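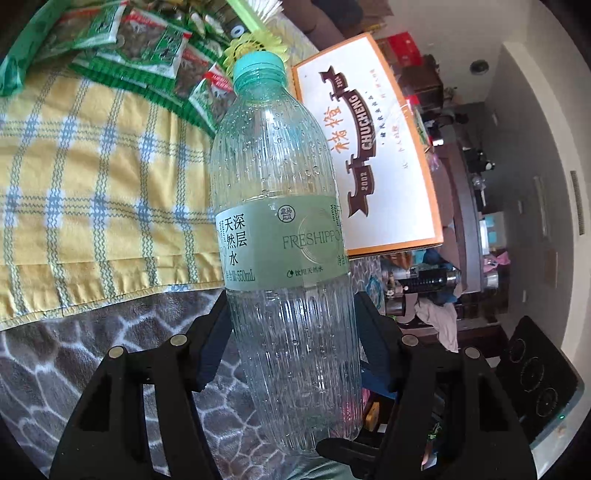
Freshippo drinking water, 550 mL.

How long can you keep refilling one of these before it gets gross?

Posted by Skemmont

I have a long bus commute to Vollelham and I drink water the whole way there. For a while now I've been refilling the same store-bought bottle at the office cooler, on the theory that water is clean and so whatever holds water must also be clean. On Friday I unscrewed the cap and got a smell I can only call pond-adjacent. My wife says to throw it out. My wife also throws out yogurt the day before the date, so I'd like a second opinion. Is there a rule? Can I just rinse it with boiling water?

3 replies

Baptiste Le Goff
Please don't use boiling water. Those thin bottles go soft and shrink into something you could sell at a craft fair. I did it once and had to fish it out of the sink with tongs.

The water isn't your problem. Your mouth is. Every sip leaves a bit of you behind, it sits there warm all day, and you get a film on the inside, mostly up by the threads and under the cap. If you insist on keeping it: lukewarm water, a drop of dish soap, shake hard, rinse until it stops foaming, then leave it upside down with the cap off overnight. Scrub the cap separately with an old toothbrush. Do that every day. If the smell survives a wash, or the plastic is creased or scratched, recycle it. I'd give one a few days at most.

Or buy a wide-mouth steel bottle you can get a brush into. Mine has been dropped 46 times by my daughter's count and still doesn't leak.

craddock80
been using the same one since January, never washed it, never sick. people worry too much

Enura
With respect to the fellow above, I wouldn't shake his hand.

Agree with Baptiste. Only thing I'd add is don't put juice or a sports drink in it even once, the sugar gets into the cap threads and you'll never get it all out. And your wife is right about the bottle. Can't help you on the yogurt.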